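Zwischenbericht an die Förderstelle: Getränkestation im Begegnungsraum Ratlow

Berichtszeitraum bis Juni

Liebe Förderinnen und Förderer,

zuerst ein herzliches Dankeschön! Von den bewilligten 3.508 Euro sind bisher 2.074 Euro ausgegeben, der größte Teil davon für die Spender samt Abtropfschalen, die wir über die Firma Zastetti bezogen haben. Sie stehen auf dem weißen Tisch dicht nebeneinander, das dunkle Getränk links, das Wasser gleich daneben – und wir freuen uns jeden Montag wieder daran.
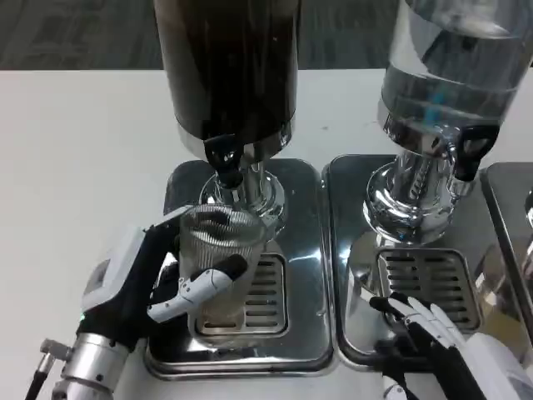 Endlich muss man nicht mehr in der Küche Schlange stehen, schrieb uns eine Besucherin ins Gästebuch, und mittags bitte auch mal Tee! Den Wunsch nehmen wir gern auf und probieren es nach den Ferien aus.

1. Ausstattung

Mit den schwarzen Hebeln kommen auch unsere älteren Gäste gut zurecht, und die Schlitzroste in den Edelstahlschalen haben sich im Alltag schon sehr bewährt.

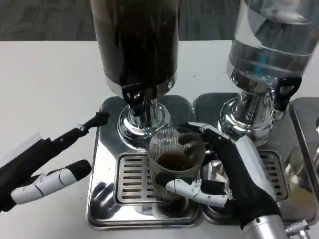 2. Reinigung und Pflege

Blanker Edelstahl zeigt nun einmal jeden Fleck, das haben wir ein wenig unterschätzt. Gewischt wird jetzt nach jeder Öffnungszeit, die Roste kommen zweimal pro Woche in die Spüle. 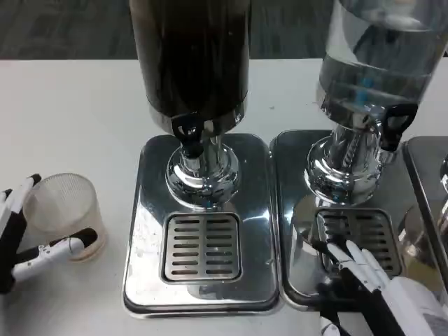 Abb. 3: Abtropfschalen mit Rost, links der geriffelte Becher

3. Ausblick

Offen ist noch die Frage der Becher, über die wir (zugegeben etwas ausführlich) an 13 Nachmittagen gesprochen haben. Ein Angebot über Mehrwegbecher aus Plerkton liegt vor, ein zweites erwarten wir in Kürze.

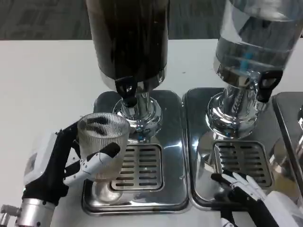 Abb. 4: Leerer Becher unter dem Hahn des linken Spenders

Die Belege reichen wir mit dem Schlussbericht nach.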